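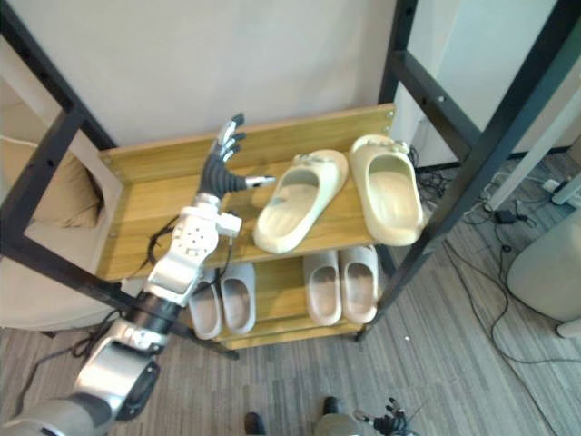
Cream slides on the top shelf.

1/ The county water board votes on the Drusomlow Creek withdrawal permit this week. I read the full packet so here is what is in it, post by post.

2/ The applicant is Mindico. They want to pump from the creek year round for the bottling plant on the Appiah road. The old permit covered only the wet months and ran out in February.

3/ The new permit would allow 2820 gallons an hour. Metered use under the old one peaked at 2783. So the board staff call it "a continuation of existing use." That is true for the wet months. There was no existing use in summer.

4/ Summer is when the creek is low. The lower stretch below the Tralik bridge was down to pools in two of the last five years, according to the staff's own table on page 41.

5/ Parvaneh Zamani, the staff hydrologist, wrote a memo asking for a low-flow cutoff. Below a set level at the bridge gauge, pumping stops. The memo is in the packet. The cutoff is not in the draft permit.
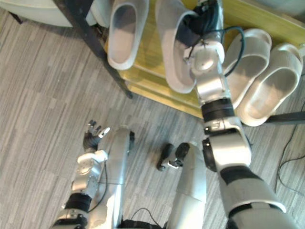 Four slippers on the shelf, seen from above.

6/ I asked the board office why. Bernadette Tessier, who chairs it, wrote back that a cutoff "can be considered at renewal." Renewal is in ten years.

7/ The fee is $800 a year. It was $300 under the old permit. I don't have a strong opinion on the fee. It won't pay for a second gauge either way.

8/ To be fair to the company, they did agree to post their meter readings every month. That was not required before and it is a good change. I would keep it.

9/ Gilles Ferrand has the hay ground just below the bridge and he filed a written objection. His brother Fabrice filed one in support, since he hauls for the plant. Both letters are short and worth reading. They start on page 63.

10/ My view: approve the wet-month pumping as it stands, and add the cutoff from the memo for the rest of the year. The plant keeps running most of the time and the lower creek keeps some water in it.

11/ Several people asked me the same question, so I'm answering it here. 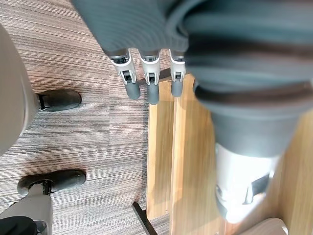

Can I still comment if I don't live in the county?
Anyone can send a written comment. Only county residents get a turn to speak at the meeting, three minutes each, and you sign up at the door.

12/ Put the creek name in the subject line or it goes in the general pile. Maëlys Cordier at the board office logs them and will send you a confirmation if you ask for one.

13/ Comments close 2020-08-24 at noon. The vote is that evening. I'll post the roll call when I have it.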